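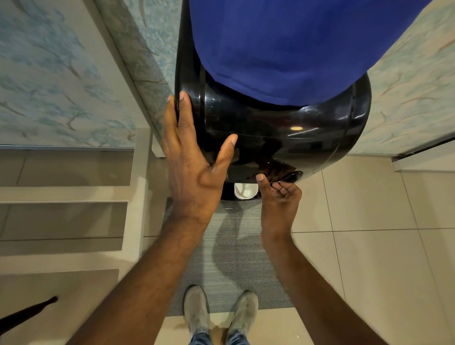

**Unit 6: Drinking water points in small premises**
Handout 2, prepared by Zainab Ojo for the Pludwood site services course. Read before the January practical.

### Scope

These notes cover free-standing dispensers with front taps, of the sort kept in corridors, waiting rooms and flats. Plumbed-in fountains are dealt with in Unit 7.

### Siting

A dispenser needs a level floor and a clear standing space in front of the taps. Corner positions are common where the room is narrow. They protect the unit from knocks but restrict access to the sides, so the whole unit has to be drawn forward before the back can be cleaned. Follow the maker's figure for the rear air gap. Where none is given, the course uses 75 mm.

Wallpaper next to a dispenser should be checked at skirting height for staining or lifting. Record either as a leak until shown otherwise.

A mat in front of the unit must lie flat. Lift it at each inspection and look at the floor underneath — a slow drip often shows there first.

### Fabric covers

Covers keep dust off the top of the unit and are acceptable, subject to the following:

- the hem stays clear of the taps and drip area
- no vent is covered
- the cover comes off before a bottle is changed, and goes back only on a dry surface
- it is washed with the other cloths on the monthly list

### Drawing water

1. Put the cup in the recess, upright and under the tap to be used.
2. Steady the housing with the free hand if the unit is light or the tap is stiff.
3. Work the lever with the thumb and fingertips. Do not touch the spout.
4. Release the lever while there is still space below the rim.
5. Wait for the last drops before lifting the cup out.

Identify the hot tap before use. Colour marking varies between makers and wears off. On a tall housing with a deep recess, the cup is seen mainly from above and the level is easily misjudged, so fill in short runs.

### Cleaning

| Part | Interval | Method |
|---|---|---|
| Taps and levers | Daily | Clean cloth, food-safe cleaner |
| Drip area | Daily | Empty, wash, dry |
| Housing | Weekly | Damp cloth, then dry cloth |
| Mat | Weekly | Shake out, clean floor beneath |

Glossy plastic scratches easily. Scouring pads and cream cleaners are not to be used on it. Finger marks collect beside the taps and at the height where people rest a hand.

### For the practical

Work in groups of 2. Each group inspects one dispenser at the Vatside building and completes the siting and cleaning sections of the record sheet. Bring a tape measure and a torch. Sheets go in the tray outside the Lucero room before 4 pm.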